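Ulby Open Day, 14th May

I paid 12 dollars to get in and wanted to know what for.
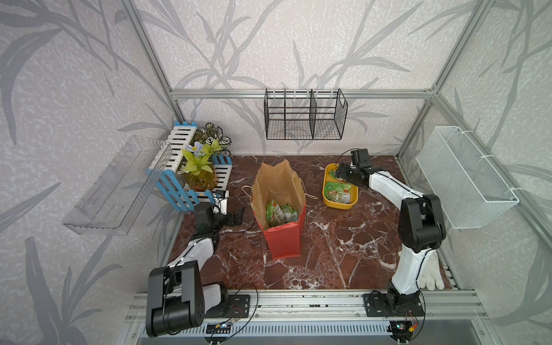

The packing corner

Snack packets, a paper shopping bag with twine handles, a yellow tray. Natália Valente called it a gift packing display. I'd call it groceries on fake-looking marble. The leafy wallpaper is pleasant enough, and the plant in its little fence is artificial.

The shop

Gift bags cost 40 dollars. I asked Horácio Mendes what went into one and got a leaflet. I kept my money and caught the early bus.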